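March
By Celeste Bragança

Home cooks wanted: come test old recipes with me

So I have 800 recipe cards in my dining room and I need help. They came out of kitchens in Grostley and the farms around it, most of them handwritten, a lot of them stained, and they're going to be a book. Husturent is publishing it (a tiny press, two rooms over the hardware store, lovely people) and my job is to make sure the food in it works when somebody who isn't Grandma makes it. I've been cooking from these cards all winter and I love them, but I already know how to cook this stuff. I grew up on it! When a card says "enough flour" my hands just go get enough flour. That's no use to a person in an apartment who's never made a dumpling.

I'm looking for 16 people who will each cook five recipes over four weeks and tell me what went wrong.

You don't have to be good at this. I would love a couple of people who bake every weekend and have opinions about butter, sure, but I need the nervous ones even more. If you've ever stood in your kitchen reading "cook until done" and wanted to throw the book out the window, please write to me. Students are fine, retired folks are fine, parents with picky kids are very much fine, I want to know if the kids ate it. You do need to be 18 or over, have a working stove and oven, and be able to get to Grostley once for the kickoff supper. After that it's all done from home.

How it goes. I send you a packet in the mail with your five recipes, typed up the way I'd like them to appear in the book. There'll be a supper dish, a soup or a vegetable, a bread, something sweet, and one that I'm calling the wild card, which could be pickles or could be the vinegar pie. You make each one once, exactly the way it's written. I can't say this strongly enough. If you think there's too much salt, put in the salt anyway and then tell me there was too much salt. If the pan is the wrong size, use the wrong size. The minute you fix something without telling me, the mistake goes straight into the book and I'll be getting letters about it until I'm ninety.

Then you fill out a one-page form. It asks how long it took you (really took you, with the phone ringing and all), what you had trouble finding at the store, where you got confused, and whether you'd make it again. A photo is nice but please don't fuss over it. There's a big blank space at the bottom and I hope you'll use it. One of the people who helped me last fall wrote "this tastes like a wet coat" under the barley loaf and she was right, and we changed it.

Money, because I hate it when people leave that part out. We pay back your groceries, so save your receipts and send them in with the forms. You don't have to use fancy ingredients, the store brand is fine and probably closer to what the cards had in mind. On top of that everyone who finishes gets a copy of the book and their name in the back of it. I wish there was a paycheck too, but there isn't one.

About allergies. Almost everything here has wheat, milk or eggs in it, and there's a lot of lard. I can put together a packet without pork, and I can do a vegetarian one, there are more bean recipes than you'd think. I can't do gluten free, I'm sorry, I tried and there just aren't enough cards. Nuts I can work around if you tell me up front.

The kickoff supper is at the old Millet schoolhouse, starting at 5. Stavros Gkikas is cooking, and if you ever ate at his place before he closed it you'll know to come hungry. We'll pass some of the original cards around, go over the form, and everybody draws their wild card out of a coffee can. Parking is on the grass behind the building. The front steps are steep, but there's a ramp on the side door and we'll have it open.

To sign up, send me an email with your name, where you live, what you cook on (gas, electric, an ancient wood stove, whatever you have), anything you can't or won't eat, and a few lines about the last thing you cooked that flopped. I don't need a resume. I'm picking people for a mix of kitchens and a mix of experience, so if you don't get in this time it doesn't mean your flop wasn't good enough, and I'll keep your name for the second round, when we do the Christmas cookies.

A few things people have asked me already. Yes, couples can share a packet, but fill out one form between you and fight about it at home. No, you can't swap recipes with your neighbor. Yes, you can freeze the leftovers, and with the cabbage rolls I'd say you'll have to, the card makes enough for a threshing crew and I haven't decided yet whether to cut it down. If you have a feeling about that, put it in your email too.
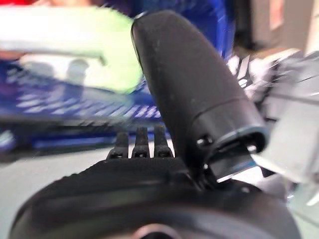

And if you've got a box of cards of your own sitting in a closet, bring it along to the supper. I'll copy anything you like and hand it right back to you before you go home.

Contact: Celeste Bragança, Grostley recipe project | © Husturent | Back to top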